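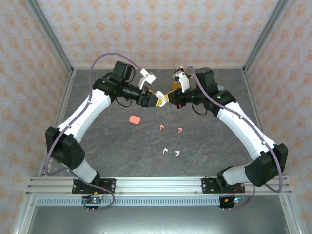

Small thread on why I've gone off plain white tables. I spent most of March squinting at tiny pale things on a pale surface and losing them, and my eyes were so tired by dinner that I couldn't read a menu. So now I'm a gray marble-look person! Check out the pink block and the little curved pink bits on this one, they jump right out at you. The two small white curved ones too, and those were the kind I was forever brushing onto the floor.

Menaka Wanigasekara
2019-05-11
70 shares

2/ The tan veins are faint and I'm so glad. Pilar Lagos had a sample with big dramatic streaks through it and I put a thread down on it and could not find my own thread. You want the pattern to stay quiet. A bit of movement is fine - a bit.

3/ Several people asked about yellow. Yellow is great on gray. I'd keep red for something else, mostly because I don't like red (sorry, that's the whole reason).

4 comments

4/ OK, walls. I always said plain walls, paint them and move on. Then Dilruba Gazi sent me a page of damask prints from the Stanciu book and I lost an entire evening to it. My favorite was orange on a pale pinky white, which sounds like a grandmother's hallway and I mean that with love.

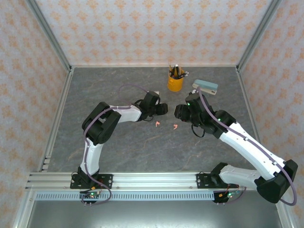
Orange damask on the back and both sides, dark gray in the middle.

5/ See how the motifs sit in staggered rows on the back wall? That's what sold me. Straight rows make me feel like I'm in a waiting room. The side walls look stretched and slanted from this angle, and I kind of love that too.

6/ I also like the gray metal posts in the corners. They give the paper somewhere to stop, and the gray goes with the top. At my place the corners are just where two strips of paper meet and argue.

7/ Joonas Partanen says orange and gray together is "a train station." He has beige everything. Moving on.

8/ Next I'm pricing the same kind of print for my hallway. If anyone has matched a repeat around a door frame, please tell me how much extra to buy - my last guess was terrible.

100 shares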